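Last updated: August 2023

Hillbridge Astrology Centre
Pre-publication inspection of solstice and ingress charts: checklist with comments

Scope: every seasonal chart issued to subscribers, including the four cardinal ingresses, new and full moons within the same week, and any chart reissued after a correction. Natal work is covered by a separate list.

1. Time source
[x] Moment of ingress taken from the ephemeris, in universal time
[x] Local conversion done by hand and compared with the software
[ ] Summer time rule confirmed for the publication date
Comment: Open. The Bastos edition was set one hour late in December and the Ascendant fell in the wrong sign. The conversion sheet must be kept with the chart until the next solstice.

2. Location
[x] Coordinates entered for the capital or for the subscriber's own town, and stated under the chart
[x] East and west longitude checked
Comment: Charts for Helano and Brerkier share a Sun degree and differ in every house cusp. Do not copy the angles from one to the other. The house text must be rewritten for each place.

3. Zodiac and houses
[x] Tropical zodiac selected
[x] House system named in the caption
[x] Intercepted signs marked
Comment: Placidus is the default. Above 60 degrees of latitude use whole sign houses and say so.

4. Positions
[x] Sun at 0 degrees 00 minutes of the cardinal sign
[x] Moon recalculated after any change of time
[x] Retrograde symbols present in both the wheel and the table
[x] Lunar node type stated (mean or true)
Comment: An error of two hours moves the Moon by one degree or so and can bring an aspect in or out of orb. Check the Moon first when a time has been amended.

5. Aspects
[x] Squares measured from 90 degrees, orb no wider than six
[x] Applying and separating aspects distinguished
[ ] Out-of-sign aspects reviewed by a second reader
Comment: Open. Two planets may be in square by degree with no square by sign. Such aspects are allowed in the table and are to be left out of the main reading unless the orb is below two degrees. 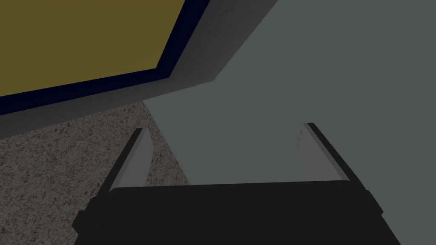
The same limit applies to conjunctions across a sign boundary. Where the Sun itself is involved, the text should give the exact separation in degrees and minutes, and the reader should be able to find that figure in the table without further calculation.

6. Written interpretation
[x] Each statement can be traced to a placement or an aspect
[x] No forecast of death, illness or financial loss
[x] Hemisphere stated wherever a season is mentioned
Comment: "Midwinter" was used without qualification in draft 19. Replaced with "the December solstice".

7. Print and dispatch
[x] Glyphs legible at 100 per cent size
[x] Degree figures clear of the wheel border
[x] Mailing list checked, 393 addresses
[ ] Archive copy filed
Comment: The Uranus glyph dropped out of the first proof. Font now embedded.

Result: passed with three items open (1, 5, 7). Items 1 and 5 must be closed before dispatch. Item 7 may be closed afterwards.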